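Kitchen bench notebook, September, early afternoon

Back to the flatbread dough, which I have been putting off ever since the last batch came out like roof tiles. I want a soft one that folds without cracking and still tastes of something the next day, and I have a feeling the answer is in the yogurt, but I've had that feeling before (see the scone pages, and please be kind).

Starting point was the same as last time: 400 g of the Prilov all-purpose, a good teaspoon of salt, a spoonful of olive oil, yogurt, warm water, a pinch of instant yeast. The only thing I changed was the fat. Half the dough got the oil and the other half got melted butter that I had let go a little brown in the small pan, and oh, the smell of it! I nearly forgot to set the timer.

Water went in at 39 C by the Steiner probe. The old dial thermometer said something else entirely, and I am going to stop using it for anything but the fridge.

Both halves came together nicely, the butter one a bit stiffer, so I wet my hands twice while kneading and didn't write down how much that added. Sorry to whoever tries to repeat this. Next time I'll weigh the bowl before and after like a sensible person.

Rested them under a towel on the shelf by the window, 81 minutes, which was supposed to be an hour, but the phone rang and then there was the post to bring in. The oil dough had spread out wide and slack. The butter dough sat up rounder and felt lovely under the fingers, cool on top and springy underneath.

Cut each into pieces, rolled them thin, and cooked them in the dry Gosard skillet on a medium-high flame, flipping when the bubbles came up. The first one always sticks and this one did too. After that they went along happily.

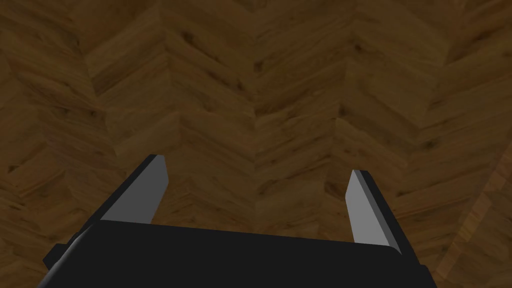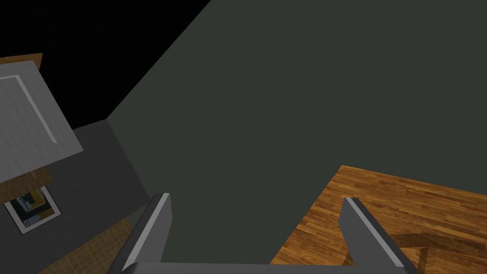
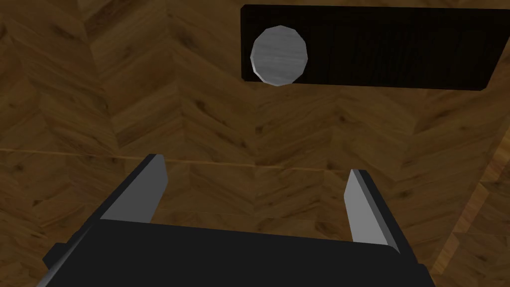 Tasting, while they were still warm: the oil ones are softer and fold right over on themselves, and the butter ones have far more flavor but broke at the fold in a couple of places. Brushing them with butter afterward might get us both, and it would be a lot less fuss than browning it first. I wrapped the lot in a cloth and put them in the Trusport tin, and left them alone for 10 minutes before I gave in and had another with the end of the bean dip.

To do: oil dough again with all the yogurt and less water, brush with browned butter off the heat, and try a piece of each for breakfast tomorrow before deciding anything. We're also nearly out of yeast, so if you're passing the store, the small jar please, the big one goes stale on us every time.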